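5.3 Setting up the goal marker and checking perception

Read this section after you have installed Stimden and loaded the two-arm table world (section 5.2). It covers the goal marker, the head view and the first planning check. Allow extra time if you are moving a configuration over from Birthorpe, as the joint names are different.

Before you start

The simulator must be paused. The status line at the foot of the Stimden window reads PAUSED when it is safe to edit the world file. Edits made while the world is running are kept until the next reset and then lost.

1. Open the world file and find the block called goal_marker.
2. Set marker_shape to sphere. Other shapes load but the planner ignores them.
3. Set marker_contact to off if the arms should be able to pass through the marker. Leave it on if you want the marker to behave as an ordinary object.
4. Set marker_colour to a named colour. Red and green have been tested with the standard detector.
5. Save, reset the world and press Run.

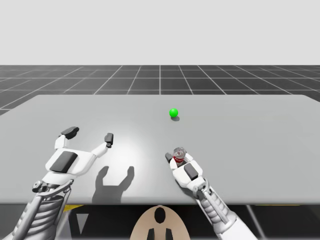

The planner takes its target from the marker position and its start state from the joint encoders, so both must be live before you ask for a plan. If either one is stale, the request is refused with error 516. Send a test request with one arm loaded and the other free. With the bottle held in the right gripper and the left one wide open, the green marker further back on the table makes a suitable target for the right arm. Set active_arm to right and hold_object to true, otherwise the planner will treat the bottle as an obstacle and report a collision at the first waypoint.

Note: hold_object is cleared on every reset. Put it in your start-up script if you use it often.

Caution: do not change active_arm during a motion. The new arm takes over the remaining waypoints from wherever it happens to be. Press Stop, wait for the status line to change, then switch.

Setting the head view

The detector works on the head view only. The wrist views are recorded but not searched.

6. Open Views and choose Head.
7. Set the image width to 400. Larger sizes work but slow the detector down.
8. Tilt the head until the marker is inside the image and clear of the fingers. The grippers may enter the image as long as they do not cover it.
9. Press Hold to fix the tilt.

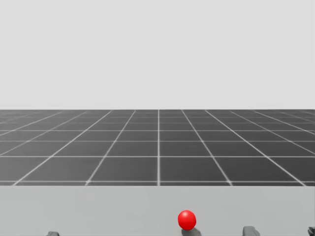
10. Open the Doltia panel and press Detect. The marker position is printed in table coordinates, with a confidence score beside it.
11. Compare the printed position with the true position in the world file. The two should agree to within 4 mm.
12. If the score is under 70, lower the colour threshold one step and press Detect again.

If the position is steady but wrong by the same amount each time, the head frame is out of date. Run the Enriquez calibration tool (section 4.6) and come back to step 6. If the position jumps between readings, look at the shadow setting first. With hard shadows switched on, the detector sometimes adds part of the shadow to the marker and the centre drifts towards it. Soft shadows are the default for this reason.

Note: the floor grid is a display aid. It has no effect on contact or planning and can be turned off under Views.

Saving the set-up

13. Press Save As and give the set-up a new name. Do not overwrite table_default, which is used by the self-test.
14. Close and reopen Stimden, load the new file and repeat steps 10 and 11.

Set-up files saved before the November release have no hold_object field. They will load, but the field must be added by hand.

Section revised July 2025. Corrections to Khurram Sethi - please include the world file and the log.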